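Koderero Bathroom Notes
README for the small bathroom set

What is in here: written notes and pictures on how a small bathroom gets tidied and wiped down, with one text file per session and a folder of stills. Maintained by Anselmo Rivas. Rogério Trindade wrote the first version of the label list, and I have been arguing with it ever since.

I would read the claims below with some suspicion, including mine. Bathroom cleaning advice is full of things people repeat and never check, and a folder of notes does not fix that by being a folder. 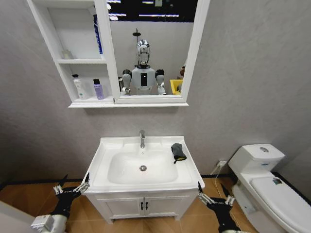
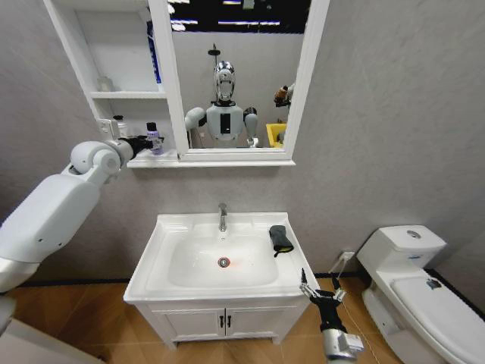

Contents

notes/ - 41 text files, one per session
stills/ - 705 pictures, sorted by session
labels.txt - the surface and object names
changes.txt - what was renamed and when, kept badly before February

Surfaces

The label list covers basin, faucet, drain, counter, cabinet door, handle, mirror, ledge, open shelf, toilet tank, toilet lid, floor and baseboard. Rogério wanted "vanity" as a single label. I split it, and I still think that was right, but it makes the older notes harder to search. If you are looking for anything about the basin in sessions 1 to 10, search for "vanity" too.

"Ledge" means the narrow strip under a mirror. "Shelf" means a board inside a cabinet or a shelving unit. Several notes mix the two up. I have corrected the ones I noticed.

Objects

Anything that can be picked up and put somewhere else gets an object label: bottle, cloth, mitt, bin, cup, brush. We do not label what is in a bottle unless the writer says so in the note. Guessing from the shape was tried in the Clerwood notes and gave us three kinds of "shampoo" that were all hand soap.

Cloth and mitt are separate labels, and people do not agree on which is which. If the note says "cloth or mitt", leave it that way.

What counts as tidy

This is the weakest part of the set. Each note ends with a tidy score from 1 to 5, and I would not build anything on it. The Vallejo notes give a 5 to a basin with a cloth left on the rim. Other writers take a point off for the same thing. Both are sensible ways to run a bathroom, but the number hides the difference. Read the sentence before the score - it usually tells you more.

The same goes for "clean". A still can show that a counter has nothing on it. It cannot show that somebody washed it properly, and glossy white ceramic looks good in most light anyway. Please do not relabel "clear" as "clean". I have undone that change twice.

Order of work

Most writers claim to work from the top down: mirror, shelves, ledge, basin, cabinet doors, toilet, floor. I went through the notes expecting to confirm this and could not. Plenty of them start at the basin and get to the mirror when they remember it. The Udness checklist, which some of the writers were using, says every session should take 40 minutes. I don't know where that figure came from and have left it out of the labels.

Known problems

- Floor notes do not separate tile from tile that looks like wood. Use the general label.
- The gap under a cabinet on legs has no label of its own. Dust there is filed under "floor", when it is filed at all.
- Mirrors: an object seen only in the glass gets the prefix "reflected". Left and right follow the picture, so check before you merge anything.
- Cords and outlets are in labels.txt but were skipped in the early sessions.

Changes

Send corrections to Anselmo as plain text, with the session number and the old and new label on one line. Changes to the tidy scores will not be accepted until Rogério and I agree on what a 3 is.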